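# Gustance: a README for the tune recordings

Hello, and thanks for downloading this. Gustance is a set of practice recordings I've been putting together for people who play mandolin or mandola and don't live anywhere near a teacher. I started it after the spring school at Lorkorley, when I came home with a head full of second parts and no one to play the firsts. If you were there you'll know the feeling!

## What's in the folder

There are 1,335 audio files covering 82 tunes. Each tune has a slow version, a version at dance speed, and then a heap of separate parts (melody, harmony, chords, bass line where I could manage one). The counting-in is always two bars, spoken, in my own voice, sorry about the cold I had for most of the waltzes.

Files are named like this:

 tune_part_speed_take.wav

So `scanlon_melody_slow_2.wav` is the second slow take of the melody of Scanlon, a jig in D. If there's only one take it still gets a 1 on the end. I tried leaving it off and the sorting went haywire.

`tunes.csv` lists the key, time signature, number of parts and tuning for every tune. The "feel" column is just my opinion, so ignore it if you hear things differently. A few rows say "ask Fiorella", which was a note to myself, and I'll fill them in when I get round to it.

## Tuning

Everything is at A = 440 apart from the polkas, which came out a shade sharp. I've left them alone. They're marked `sharp` in the spreadsheet, and if you're playing along you'll want to nudge yourself up a touch before you start, or it will drive you up the wall.

The mandola parts are in standard C-G-D-A. For Alla, the slow air, I dropped the bottom string to a B flat (lovely sound, floppy string, pick gently). 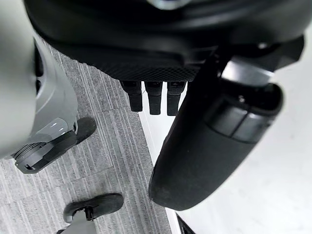 Fiorella Sartori wrote back after trying the first batch that the slow versions were still too fast for anyone learning by ear, and could she please have the B parts on their own, looped, with a proper gap between repeats. She was right about both. The slow versions are now slower, and the loops live in the `loops` folder with four beats of silence between each go. I haven't done the hornpipes yet.

## Who played what

Melody and mandola are me. Amedeo Bortolotti played nearly all the guitar chords, in one very long weekend in March, and he'd like it known that the odd chord in the second half of Scanlon is deliberate. I've gone back and forth on it and now I can't hear the tune without it.

## Known problems

- 56 files have a chair creak in them. They're listed in `creaks.txt` and I'll re-record the worst.
- The harmony part for Alla ends a bar early on take 3. Use take 1.
- Some of the chord tracks are louder than the melody. Turn Amedeo down.
- One reel is in the spreadsheet twice under different names. Same tune, same recordings, I just learnt it from two people.

## Using the recordings

Play along, slow them down, put them on your phone, hand them round at your session. If you'd like to use them in paid lessons that's fine too, only please say where they came from. I'd rather you didn't sell them. All the tunes are traditional as far as I've been able to find out, and if you know that one of them was written by somebody, do tell me and I'll add their name or take it down.

I burned 500 discs of an earlier version, and the numbering on those doesn't match this folder at all, so go by the tune names if you've got one of them. This version was tidied up on 26th January. Next job is the hornpipes, then a few easy duets for two mandolins.

Contact: use the message form on the Gustance page | © Gustance recordings | Back to top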